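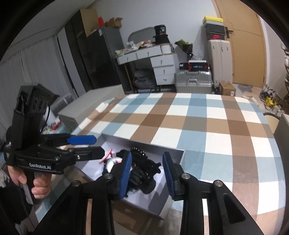

Faith Ondieki wrote under my last review that I praise every bedsheet I buy, and that she would like to read what a set looks like after many washes and not after one night. She is right, I think. So I waited with the Gresby set, and I have now slept on it since June.

The set is sold by Vemodis and consists of a fitted sheet, a flat sheet and two pillowcases. It is pure cotton, and the label says 200 threads. I paid 874 for it in our money, with delivery. For comparison, my old Lyimo sheets cost 300, but they were a mixed fabric and after one winter they had those small hard balls where the feet rub.

First the fitted sheet. My mattress is thick and I have had much trouble with sheets which jump off the corner at three in the morning. The Gresby has elastic all the way round the edge, also on the long sides, and it stays. I have to lift the mattress quite high to put on the last corner, and alone this is not easy. With two people it takes one minute. The seams at the corners are sewn double and none has opened.

The feeling is crisp. If you like very soft and slippery sheets you will not be happy in the first weeks, it is more like a good shirt. After several washes it became softer, but it never became like flannel, and in the hot months I was glad for that.

I wash at 40 degrees with an ordinary powder and dry on the line. The fitted sheet has shrunk a little in the length. It still goes on, but I would not try it in a dryer at high heat. The colour has held better than I expected. One pillowcase is now slightly paler than the other, and I believe it is my own fault, as it hung in the sun a whole Wednesday while I was away.

Now the complaints. The pillowcases have no flap inside, only an open end, so the pillow looks out in the morning. For this price I expect a flap. The flat sheet creases badly — if you do not fold it while it is still a bit damp, you will need the iron. And the paper with the washing instructions is printed so small that I had to take it to the window.

Faraji Mugo asked me whether the Surkon set is a better buy. I have only tried the Surkon at my sister's house, for two nights, so please take this with care. It was smoother and the pillowcases did have a flap, but the fitted sheet had elastic only at the corners and it came loose on both nights. For a thin mattress I would choose the Surkon. For a thick one, the Gresby.

I give four stars out of five. I will buy a second set when it is cheaper, but without the pillowcases, if Vemodis will sell it to me like this. I have written to them and am waiting for the answer.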